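Mendum reprint of The Salt Ledger: which text is it?

tidewrack: I'm trying to work out which version of the novel the Mendum paperback uses. Mine has 577 pages and no note on the text.
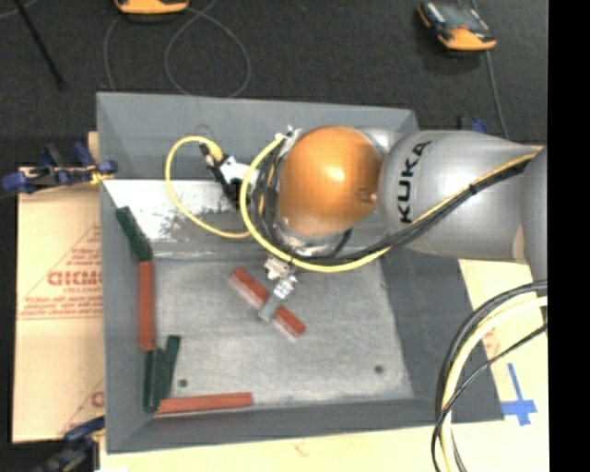

Re: Mendum reprint of The Salt Ledger

quarto_b: It's the Trukbridge text, reset. Check chapter 18. If the widow's letter is given in full, it's the longer version.

tidewrack: Letter is there, but only three paragraphs of it.

pellmell: Then it isn't Trukbridge. Mine has four. I'd guess they used the Bermúdez edition, which trims the letter and modernises the spelling.

quarto_b: Bermúdez trims the ending as well. Does yours stop at the harbour?

tidewrack: No, it carries on for about 4 pages after that.

pellmell: A mixed text, then. I wouldn't cite it.

quarto_b: Disagree. Fine for reading, just give the edition.

Contact | Forum rules | © Sillosico Books Forum | Back to top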